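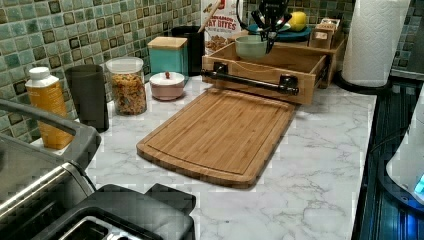
Unit 2: Putting Things Away

Clearing a kitchen counter is treated in this course as three separate problems: choosing a grasp, moving the object, and deciding where it belongs. Published success rates usually cover only the first. Consider the small green bowl in the open tray, with the gripper's fingers open above it. The walls of the tray restrict which approach angles are free, so a grasp that works on a bare table may collide here. A planner that knows only the bowl will miss this. A lidded container adds a further question, namely whether to lift by the lid or by the body.

Kutirton test protocol

The protocol scores a run of 20 pick-and-place attempts. An attempt counts only if the object is released upright within 2 cm of its target and no other object has moved. Dropped objects are not replaced. Time is recorded but does not enter the score.

The Sasden log set contains 2158 attempts. For the lab, use the first 2000 and hold back the rest for checking.

State of the field

Single rigid objects in a known kitchen: workable, slow. Unknown kitchens: unreliable. Liquids, cloth and bagged food: open problems. Shop-floor bin picking is further along, mainly where the parts are identical and the lighting is fixed.

Reading: Lacson, course notes, sections on clearance and approach direction.

Lab report: classify each failed attempt as a perception, planning or contact failure. Give the attempt number in every case. Reports go to Eduardo Lacson by the end of December.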